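Skirken Student Robotics Project
Interim progress report to the Stusine education grant
Prepared by So-yul Geum, project lead
04/09/2020

1. Period covered

Work since the last report concentrated on Task 3, handling of thin flexible sheets with a two-finger gripper. Tasks 1 and 2 (rigid blocks, cardboard boxes) are closed and are not repeated here.

2. Staffing and hours

Eight students are enrolled. Lab time logged on Task 3 stands at 82 hours against a planned 280 for the full task. The difference reflects the late start, reported previously, and the hours spent rewriting the logging software. We do not request an extension at this stage.

3. Equipment

The arm was serviced and its base remounted. The wrist camera is used for all recording, with a second view from the bench stand when the Flalamo controller can handle both streams. It drops frames on the second stream under load. One student has been assigned to this full time – a fix is expected before the June demonstration.

4. Task 3: paper handling

The task is split into approach, pinch, lift and fold. Approach and pinch are run under operator control and recorded for later training. Lift is attempted only after a confirmed pinch. Fold has not been started.

Of a planned 200 recorded runs, almost half are complete. Two failure types dominate. In the first, the fingertips push the sheet along the table before closing. In the second, the fingers close above the edge and grip nothing. The first was reduced by lowering approach speed over the last part of the descent. The second remains open.

Students also asked to vary the background. Runs on a bare tabletop gave cleaner data but poor transfer, and the test set now includes plain colored paper with printed sheets next to it.
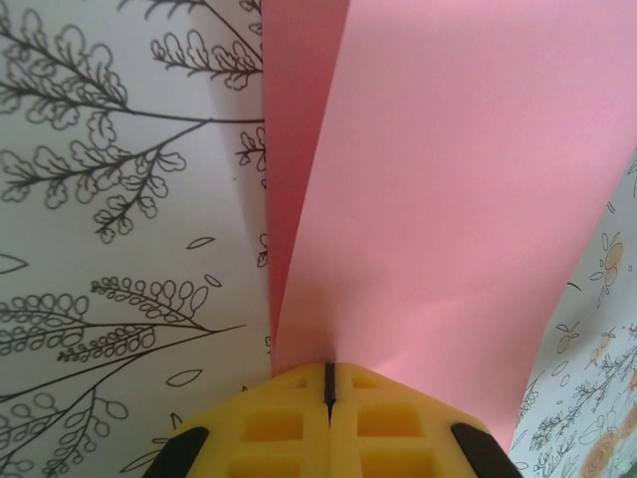

Segmentation on this set is weaker than on the bare table. The Sung edge detector, written by last year's class, confuses printed line work with sheet borders and in several runs placed the pinch point on a drawing. A depth check has been added ahead of the pinch command. Results will be given in the next report.

5. Budget

Spending is within the approved lines. Replacement finger pads were charged to consumables. No transfers between lines are requested.

6. Next period

- Complete the remaining pinch runs
- Compare the edge detector with and without the depth check
- Begin fold trials on plain paper only
- Submit the demonstration plan for June, with a list of required bench space and power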